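Equipment notebook – gripper budget for the next round
Aug 21, 2025

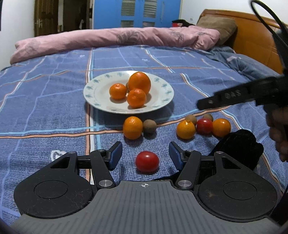 Right, so the money. Tharun wants a number from me before he goes on leave and I've been putting it off, so I'm writing it all down in one go and then someone can argue with it.

What we've got is two hand-held grippers, and we want a second pair so that Da-eun and Cadi can work in different rooms without swapping kit back and forth. That's the whole request really, but it has grown legs. Cadi would like spare fingers as well, I'd like a decent case, and Aurelia has asked (very politely, twice!) whether we could stop buying cables one at a time.

Quotes so far. Moltoda came back first and they're the dearest, but they include the calibration and they answer the phone. Grokico are cheaper on the units and then make it all back on postage. Chou haven't replied to either email – I'll ring. I'm leaving the unit prices in the shared sheet, they change every time somebody opens a PDF.

Small stuff, which I can at least pin down:

Finger pads, replacement set: 49 each from Grokico, 50 from Moltoda. For one pound I'm going with whoever ships sooner.
Pivot screws, bag of 22: already on the shelf, do not order again.
Hard case with foam: 406. I know. I went a bit quiet too.
Cables: Aurelia to choose the length, and please let it be longer than the current ones.

On the pads, I want to order more than we think we need. Soft round things are what we're planning most of the sessions on, tomatoes and mandarins and so on, and I'd rather have a fresh set in the drawer than be nursing an old one along in the middle of a week. Da-eun reckons two sets per gripper. I'd say three, and I'm the one filling in the form.

Fruit needs its own line this time! It went through as petty cash in February and Rosalie had a terrible time matching up the receipts. I've put in for oranges, mandarins, tomatoes (big and cherry) and a few small brown fuzzy ones for variety of skin. Glossy against matte is worth having, and so is the range of sizes, so please don't let anyone swap the lot for a net of identical satsumas because they were on offer. Plates and bedding we can carry on using as they are, patterned and plain both, no spend there.

Cleaning things. We have been using whatever cloth is nearest, and the black plastic shows every bit of dust and lint. A box of lint-free wipes and a soft brush per pair, it's pennies.

Still undecided: whether to go for the Goma mount or carry on without. It's lovely and light, Cadi tried one at their open day and came back raving about it, but it only makes sense if we buy the pair from Moltoda, because the Grokico body has a different plate. So that decides the supplier, or the supplier decides it. Going round in circles here.

To do: ring Chou. Get Moltoda to split the calibration out as its own line so I can compare properly. Ask Rosalie if the case can come out of the other pot. Send Tharun a total, even a rough one, and let him shout at it.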